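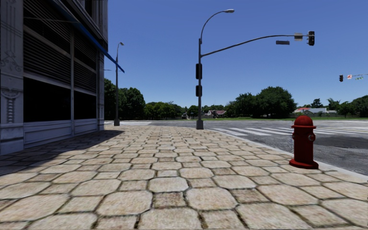
Hi Rosine,

Quick October update on the sidewalk rover, and it's mostly good news! The chassis is bolted together on the bench at Flotedbridge, both motors run, and I've spent $1,843 so far (receipts are in the shared folder).

Most of my evenings have gone into the simulator, though. The planner now does 200 test runs overnight and treats the fire hydrant as an obstacle, but it still gets fooled where the building's shadow falls across the pavers and slows right down. Vija thinks it's my color threshold, so I'm redoing that next.

Still need 2 wheel encoders from Trekari.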